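Chapter 13
The Laundry Corner

If you have worked your way through the earlier chapters in order, you have already made beds, aired rooms, and spent more time than you probably wanted to on the subject of stains. Now we come to the part of the house where all of it ends up sooner or later. Laundry is one of those jobs most of us learned by standing next to somebody else while they did it, and so we tend to carry on with that person's habits for years, good ones and bad ones together. I still fold towels in thirds for that reason and I don't expect I'll ever stop.

In this chapter we will look at the place before we look at the work. A good many homes have no laundry room at all, and in the apartments we visited for the Umgate housekeeping course, the washing was done in hallways, in kitchens, beside the bathtub, and quite often in a corner of the main room with a curtain close by. All of these can be pleasant places to work (really, they can!) as long as the floor is level, the doors have room to swing, and there is somewhere to set down a basket.

We will give special attention to stacked appliances, which have one round door above another and take up very little floor. They suit small homes wonderfully, but they do ask you to think about height, about reaching and bending, and about which door you will be opening most. 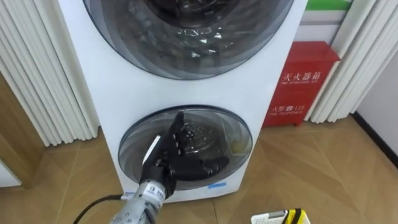

How much should you put in the drum for an ordinary mixed wash?
Fill it loosely until you can still lay your hand flat on top of the clothes with a little space above it. Clothes need room to tumble and drop, and a drum stuffed to the top will leave you with creases and gray patches where the soap never reached.

Keep that answer in mind, for we will return to it in Section 2, where you will sort one full basket by color, by weight, and by how dirty things are - three different sortings, and they don't always agree with each other.

Before you go on, take a slow look at your own laundry corner, or a neighbor's if you do your washing elsewhere. Wipe the glass and the rubber seal of each door with a damp cloth, look under the edge of the machine for lint, and write down in your notebook anything that surprises you. Set aside 30 minutes for this. You will need those notes for the exercise on page 427.

Words to learn in this chapter: drum, seal, load, spin, lint, care label.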